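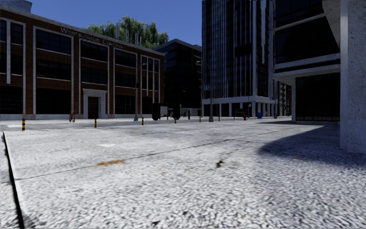
Light grey pavement with a pebbled surface

Plurka

February | By Augustina Amissah
Print | E-mail

Plurka is a hosted party game for large groups, played to live or recorded music and led by a caller. It began as evening entertainment at Flornard, a small seaside resort, and is now played at holiday parks, wedding receptions, club nights and works parties. A full game needs 40 players, split into teams of five, although the rules are easily trimmed for smaller rooms and many family versions manage with far fewer. It is loud, quick to learn and wonderfully easy to join halfway through, and much of its lasting appeal comes from the fact that grandparents and eight-year-olds can play it on equal terms.

Origins

The game grew out of the "mixer" dances that Flornard's resident band used to play between the early show and the late one. Guests were asked to swap partners whenever the drummer struck a cymbal, and over several summers the bandleader added forfeits, then teams, then a scoring board borrowed from the darts room. The name is usually said to come from a nonsense word shouted by the audience to hurry the band along. Another account has it as a mangled form of "polka", and the early games certainly used a good many polka tunes!

The first printed rules were put out by Sarpong, an entertainments agency that supplied bands and comperes to the resort. The Sarpong sheet was a single folded page covering the rounds, the scoring and a list of suggested tunes. Later sheets dropped the tune list, and callers have chosen their own music ever since.

How it is played

Each team stands in a ring, with one member, known as the post, in the middle. When the music starts, the rings move clockwise. The caller then gives one of the standard calls:

Change: the post swaps places with any member of the ring.
Lend: the post runs to the next team and becomes their post.
Borrow: each ring sends one player to fetch a named object from the side tables.
Plurka: all the rings break up and must re-form, with a new post, before the music stops.

A team that completes a call correctly scores a point, and the first to re-form on a "Plurka" scores two. Twenty calls make a round. Most evenings run to three rounds with a break between them, and the last is traditionally played at double speed, which is a joy to watch even for those who have given up and sat down.

There is no elimination. Early games did send the slowest ring off the floor, but people who were out tended to drift away to the bar, and the Sarpong rules did away with the practice. Losing teams are instead given a forfeit, nearly always a song.

The caller

A good caller makes the game. Besides giving the calls, he or she has to watch all the rings at once, settle arguments and keep up a stream of chat, often teasing the leading team without mercy. Calls may be sung, whispered or hidden inside a longer sentence, and experienced players learn to listen for them. Some callers work with a second person who keeps the scores and watches the side tables, where most of the cheating goes on.
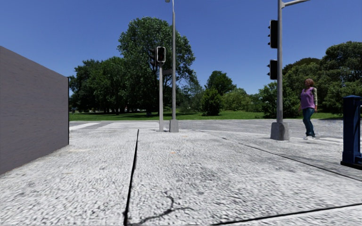 Many callers started out as dance teachers or bingo callers, and the styles are quite different. Those from a dance background tend to keep strict time and give their calls on the first beat of the bar. Former bingo callers prefer rhymes and catchphrases, and like to leave long pauses in which half the room sets off too soon. Both schools have loyal followings, and a friendly rivalry between them has produced some splendid evenings.

Music

Anything with a steady beat will do. Polkas and marches suited the original resort band, while modern games lean on soul, disco and well-known pop. Live bands remain the favourite choice of regular players, as a drummer can tease the rings by slowing down or stopping dead.

Variants

Plullar is the seated form, devised for dining rooms and coach parties. Players stay in their chairs and pass a folded napkin round the table, with the person holding it acting as post. It has its own calls, among them "Under" and "Over", and is noisier than it sounds.

Water Plurka is played in the shallow end of a swimming pool, with floats in place of the side tables. Rounds are shorter and running is forbidden.

Silent Plurka uses hand signals and no music. It is popular as a late-night game where there are neighbours to think of, and is generally thought the hardest of all.

Largest game

The largest game on record took place on the lawn at Flornard, with 642 players and a brass band. The number would not divide evenly into fives, so the two players left over were made assistant callers and given a megaphone each. The game lasted a single round, and the final "Plurka" took so long to settle that the band played the same march four times through.

See also: Ceilidh; Musical chairs; Party games

Print | E-mail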